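4 December 2024
Johanna Frei

# Birklow Bedroom Tidying Set

Birklow is a set of 269 short recordings of small bedroom chores: straightening a blanket, moving a pillow, picking books and toys up off a bed. This file covers the bedroom part only. The kitchen part is kept separately under the name Pirwood and has its own README.

## Contents

- `bedding/` – blankets, sheets and pillows
- `books/` – children's books and other flat items on or near the bed
- `notes/` – one text file per recording, in English

All recordings were made in November in 8 rooms. Bedding was used as found, so creases and marks on sheets are part of the set. Please don't filter them out as errors.

## Labels

Each note names the chore, the main item and the surface it starts on. We use "blanket" for any loose cover, with or without a print. "Book" means a bound book or a picture card; the two are hard to tell apart when held at an angle, and we stopped trying. Pillows get one label whatever the case looks like.

A low bed with a pink blanket and a white pillow: 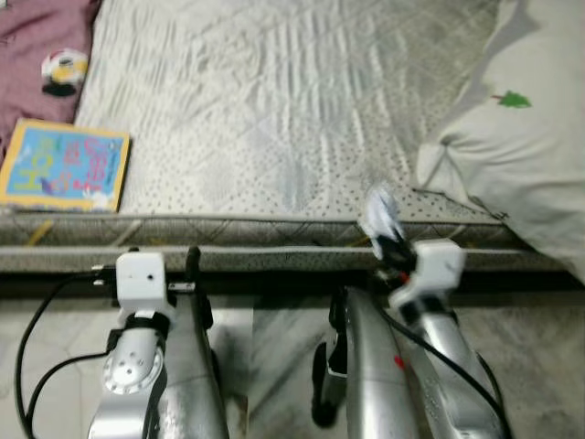
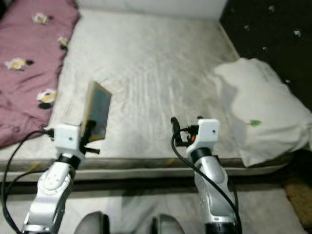

## Known problems

In 4 recordings the note says "pillow" where it should say "blanket". They are listed in `notes/fixes.txt` and will be corrected in the next version. Another 10 have no surface label – Tsang is going through those now.

File names changed between the first and second upload. If your copy still has the prefix `jiseck_`, download it again before running the label script.

## Contact

Send corrections to Johanna Frei with the recording name in the subject line.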